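Última revisão: 26 de outubro de 2021. Responsável pelo texto: Tsegereda Berhe. Reclamações vão para a mesma pessoa, de preferência com o número do episódio.

# Mersha – cartão de dados e regras de coleta

O Mersha reúne 2000 episódios de manipulação de objetos domésticos sobre mesa branca, gravados na bancada Vevine com câmera no punho e câmera fixa. O que segue é metade cartão de dados, metade lista de regras que passamos a exigir depois que a primeira versão saiu com erros demais. Quem quiser só os números pode ir direto à seção de divisão.

Um aviso de saída: desconfio de boa parte do que se chama "boa prática" em coleta robótica. Muita regra circula porque alguém a escreveu num slide e ninguém mediu o efeito. As que ficaram neste arquivo são as que conseguimos verificar em auditoria, e mesmo assim há duas que eu tiraria se decidisse sozinha.

## Escopo

- Tarefas: encaixar, desencaixar, deslocar.
- Objetos: cestos trançados, tigelas, caixas baixas.
- Fora do escopo: líquidos, tecidos soltos, qualquer coisa com lâmina.
- Uso pretendido: treino e avaliação de políticas de manipulação. Não serve como prova de segurança de nada.

O último item parece óbvio. Mesmo assim recebemos um relatório que citava o Mersha como "evidência de operação segura". Um conjunto de dados não atesta a segurança de uma célula; isso depende de análise de risco feita no local, com a máquina e as pessoas que estão lá.

## Regras para a câmera de punho

1. Quadros borrados por movimento ficam no conjunto. Apagá-los deixa a estatística bonita e a política cega justamente quando o braço anda.
2. O anotador marca `blur: true` e não tenta adivinhar textura ou contorno que não consegue ler.
3. Objeto cortado pela borda recebe `truncated: true`, mesmo que a câmera fixa o mostre inteiro.
4. Dedo da garra visível é anotado como garra, nunca como objeto da cena.

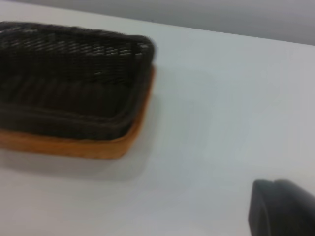

A regra 1 foi a mais discutida. O argumento contrário, de que o borrão ensina ruído, só apareceu como opinião; pedimos um experimento e ele não veio. Enquanto não vier, os quadros ficam. Quem discordar pode filtrar pelo campo `blur` e publicar o resultado, que eu leio com interesse.

## Regras para a câmera fixa

5. Todo episódio precisa de pelo menos um quadro de referência sem braço no campo de visão.
6. Dois objetos encaixados são dois objetos. A máscara de cada um cobre só a parte visível, e o campo `nested_in` diz quem está dentro de quem.
7. Sombra não entra em máscara.
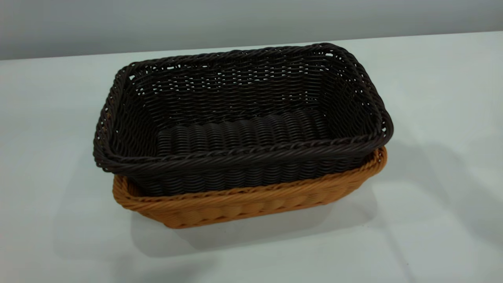 *Quadro de referência, câmera fixa: cesto marrom-escuro encaixado no cesto caramelo.*

A regra 6 custou caro. Na primeira versão, os pares encaixados vinham ora como um objeto, ora como dois, conforme o humor de quem anotava. A ferramenta Ladiseck aceitava as duas formas sem reclamar, e o índice de concordância saía alto porque comparava caixas delimitadoras, que mal mudavam. Moral prática: antes de acreditar num número de concordância, abra os arquivos.

A regra 5 é uma das duas que eu tiraria. Ajuda na anotação, sim, mas acostuma o usuário a um ponto de partida limpo que uma célula real raramente oferece. Ficou por votação.

## Procedimento do operador

- Confirmar o limite de velocidade antes de cada bloco. O valor anotado no bloco anterior não vale como confirmação.
- Testar a parada de emergência no início da sessão, com o braço em movimento. Testar com ele parado só prova que o botão afunda.
- Verificar a folga dos cabos no percurso inteiro, inclusive nas poses extremas.
- Mãos fora da mesa enquanto o braço estiver habilitado, também para "só endireitar" um objeto.
- Parar por 5 minutos a cada 10 episódios. É a outra regra que eu tiraria na forma atual: o intervalo fixo é cômodo para a planilha, e o cansaço não segue planilha.

O formulário Arkon registra cada item com hora e iniciais. Em março, a auditoria encontrou umas 7 folhas preenchidas de uma vez só, no fim do turno. Os episódios correspondentes continuam no conjunto, com `checklist: unverified`.
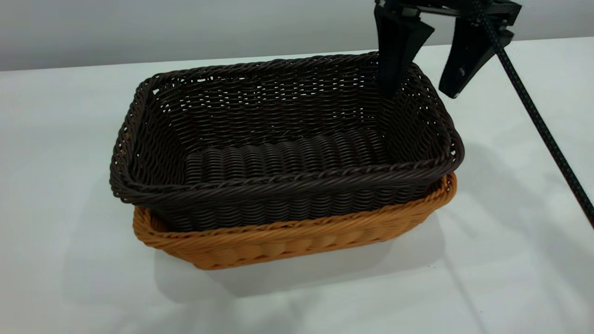 Noman Sethi discorda do tom: para ele, uma lista preenchida tarde ainda é melhor do que lista nenhuma, e tratar o operador como suspeito só produz formulários mais bem falsificados. Propõe gravar automaticamente o limite de velocidade e o teste de parada, deixando para o papel apenas o que exige olho humano.

Aceito a segunda parte. Sobre a primeira, mantenho a reserva – uma folha preenchida depois registra o que a pessoa acha que fez, e quem lê não tem como saber a diferença. A gravação automática está em teste e entra na próxima versão se os horários baterem com os dos vídeos.

## Divisão e formato

| Campo | Conteúdo |
|---|---|
| `split` | `train`, `val` ou `test`, separado por sessão |
| `view` | `wrist` ou `fixed` |
| `nested_in` | identificador do objeto externo, ou vazio |
| `checklist` | `verified` ou `unverified` |

A separação é por sessão porque a separação por quadro vaza. Resultados obtidos com divisão própria devem dizer isso na tabela, e não no apêndice.

## Pendências

- Revisão dos pares encaixados antigos (Meron Dinsa).
- Comparação com e sem quadros borrados: sem responsável.
- Tradução deste arquivo para o inglês (Poonam Lodhi), depois que a regra 5 for rediscutida.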